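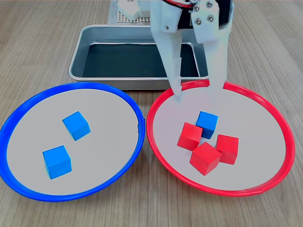
Round plates with blue and red rims, and two blue wooden cubes in the blue one.

Posted in: Meeting Minutes | Members

Prurkside Toy Library
Minutes of the general meeting, Jul 8, 2019
Held in the side room at the Jonbridge Street hall

The meeting opened at 7.05 pm with a quorum present. Apologies were received from the Saturday desk roster and from the Ovcombe branch, which had its own meeting the same night.

1. Minutes of the previous meeting

Accepted with one correction. Under item 4, "late fees are suspended" should read "late fees are suspended for puzzles". Moved, seconded and carried.

2. Matters arising

The back gate now latches. The hall has been asked again for a second key and has not replied.

The colour stickers on the shelves were meant to be replaced by now. The new ones arrived but they are the wrong size for the shelf strip. They will be used on the tubs, and plain card labels will go on the shelves for the time being.

The question about the sandpit cover was carried over. It belongs to the playgroup and they should be asked before anyone throws it out.

3. Membership and lending

Current membership stands at 239 families, including those transferred from Ovcombe when their weekday session closed. A number of the transferred families still have Ovcombe cards. These can be scanned at the desk but the due date slip prints in the wrong place. Desk members are asked to write the date by hand.

Ride-on toys and train sets continue to be the most borrowed. Several members said the train sets come back with track mixed between boxes. It was suggested that each set have a dot of paint under every piece. Others felt this would take a whole weekend and wear off. After discussion it was agreed to trial the paint on the two largest sets and look at them again in spring.

A member asked whether the loan period could go from two weeks to three. Views were mixed. Families who drive in from past Jonbridge would find three weeks easier, but popular items already have a waiting list. It was agreed to leave the period as it is and allow one renewal by phone or email if there is no hold on the toy.

4. Money

The account is in credit. The main costs for the quarter were hall hire, the insurance instalment and replacement batteries. The battery bill came to $111, higher than the same quarter last year. Some of the noisier toys are being returned switched on. A line will be added to the return checklist asking families to switch toys off, and rechargeable batteries will be priced before the next order.

The sausage sizzle outside the hardware shop covered its costs and a bit more. It rained until late morning. Leftover onions were given to the hall kitchen.

The quote from Srisuk Shelving for a second run of units along the north wall was tabled. It includes delivery and wall fixing but not removal of the old bookcases. Members liked the adjustable height. There was concern about fixing into that wall, which is plasterboard at one end. Resolved to ask Srisuk for a freestanding option, and to hold off on a decision until that comes back.

5. Toys for the under-threes

This took up most of the meeting.

The under-threes section was set up when the library had far fewer families, and it is now the most crowded shelf in the room. Parents with prams cannot get down the aisle when someone is already looking. It was proposed to swap it with the board games, which are mostly borrowed by older children who can reach the back wall.

Against this, it was noted that the board game shelf is beside the heater, and small children would be sitting on the floor there in winter. The heater guard is loose. The hall will be asked to fix the guard first. If that is done the swap will go ahead over the break.

There was a long discussion on wooden toys and plastic toys. Some members would like the section to move towards wood over time. Others pointed out that plastic is easier to wipe down and that the plastic kitchen gets more use than anything else on the shelf. No motion was put. The buying list will keep a mix of both.

Sorting and colour-matching toys were raised as a gap. The existing tub has been through several repairs and parts have been lost. Agreed to spend a small amount on replacements, with plain blocks preferred to sets that only work with their own board. All loose parts for this age group must be checked against the choking gauge before they go on the shelf – the gauge lives in the top drawer of the desk and should be put back there.

6. Cleaning

The wash-up roster has gaps from the second half of the term. Soft toys are taking too long to dry on the rack in the storeroom and one bag had to be washed again. Until the weather improves, soft toys will be limited to one per family.

A new bottle of detergent was bought. Please do not use the green scourers on painted surfaces.

7. Open morning

Roughly 40 people came to the last open morning and the room felt full. The next is proposed for February, after school goes back. Ovcombe has offered to lend trestle tables if someone can pick them up. Suggestions included a swap table for outgrown puzzles and having the gate staffed so that the lawn can be used.

It was agreed to book the hall now and leave the details to a later meeting.

8. Other business

The photocopier code has changed. Ask at the desk.

A blue raincoat, child's size, is in lost property along with several drink bottles. Unclaimed items will go to the op shop at the end of term.

A member offered a dolls' house in good order. Accepted with thanks, subject to finding somewhere to put it.

Action list

Second key and heater guard – write to the hall.
Freestanding units – contact Srisuk.
Paint trial on two train sets – weekend desk.
Price rechargeable batteries – before next order.
Sandpit cover – ask playgroup.

The meeting closed at 8.50 pm.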